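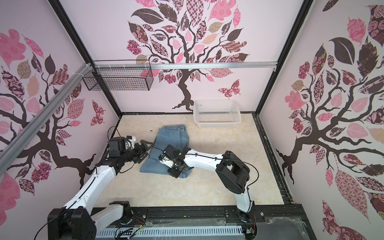
Automation > Planning and Purchasing > Two-Arm Workcell Budgeting

Two-arm workcell budgeting is the practice of estimating, ordering and scheduling the equipment needed to run a pair of small robot arms in an enclosed work area. It is used mainly by laboratories, training centers and small shops that handle soft goods such as clothing and towels. The cost of the arms is usually the easiest figure to obtain. Most planning errors occur in the parts bought around them.

Cost categories

A budget is commonly divided into arms, end tooling, structure, wiring, sensing, work material and upkeep. The Carthorpe worksheet, which many small buyers copy, adds an eighth line for floor space. Vojtěch Danko, who prepared the worksheet, recommended that the arms and their grippers be quoted separately, as grippers wear out sooner and are often replaced with a different type.

Work material is frequently left out. Garment handling requires a stock of items in several fabrics and weights, with bins or baskets to hold them. Used clothing is normally acceptable, and a first order of 21 garments is enough for a small site to begin.

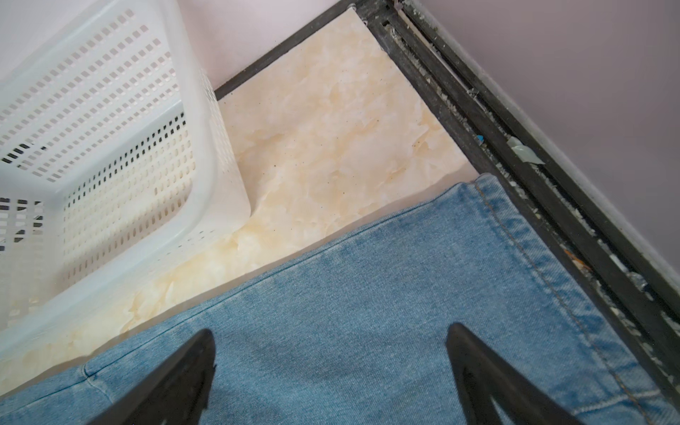
Open gripper fingers over light-wash denim. Grit has collected in the track at right.

Upkeep is charged by the hour. Lint, dust and small fragments gather in open channels and along floor edges, and a cell that handles fabric needs cleaning more often than one that handles rigid parts. Willura, a supplier of frame kits, sells snap-in covers for its channels. Buyers who leave them out should enter a vacuum with a narrow nozzle and a weekly cleaning period, often set for Saturday when no runs are planned.

Structure and enclosure 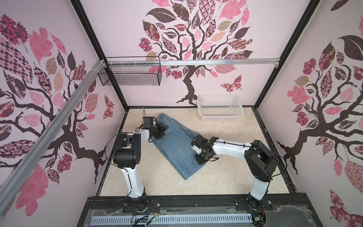

The enclosure is generally built from metal extrusion, with wall panels on three sides and the front left open for access. Extrusion is ordered by length, and a spare piece allows a brace or a hanging rail to be added later. Wall covering is a minor expense and can be chosen freely; a printed paper, such as pink with stylized trees, costs little more than a plain one. Wiring accessories deserve their own line. Slotted duct along the front, clips for the cables on each forearm and a bag of cable ties are cheap, but a late order for them can hold up assembly. The Holub parts list allows 350 cable ties for a new cell.

Floor size is fixed by the largest item to be handled when laid flat. Both arms must reach the middle of the floor, and at least one must reach any basket placed toward the back. Buyers should check reach with the grippers fitted, as published figures may be given to the wrist only.

Sensing and lighting

Cameras are placed beside or above the floor, on the wrists, or in both positions. Wrist cameras add cable length and a little weight to each arm, and both should be checked against the arm's limits before ordering.

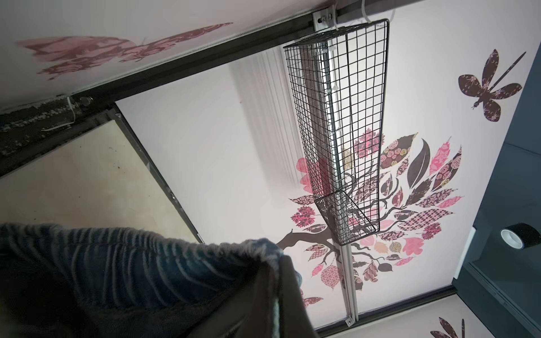
Lighting is purchased at the same time as the cameras so that the two can be tested together. Brondora lists lamps and mounting hardware as one item, while most other sellers list them separately. Shiny surfaces and nearby windows should be noted during the site visit.

Scheduling

Delivery times differ by category. Arms are ordered first, followed by extrusion and panels, then tooling and cameras. A plan for a September start normally allows 5 weeks between the arrival of the last structural part and the first working run. Spare gripper fingers are added to the first order, where they share its shipping charge.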